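**Gripper comparison, cell 2 — pre-run check, Wednesday**

- [x] E-stop, both arms: OK
- [x] Finger screws, Voton gripper: OK
- [ ] Left arm cable: hangs past table edge, needs a clip
- [x] Speed cap 300 mm/s

Chopsticks and spoon are the test items for both grippers.

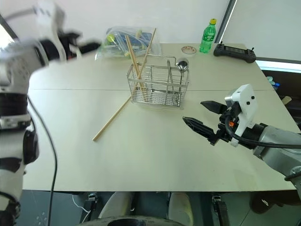 Voton dropped 18 of 231 picks last week. Tesa has only 179 logged — too few to compare. Recheck finger torque before the next set.

Checked: Orsolya Oláh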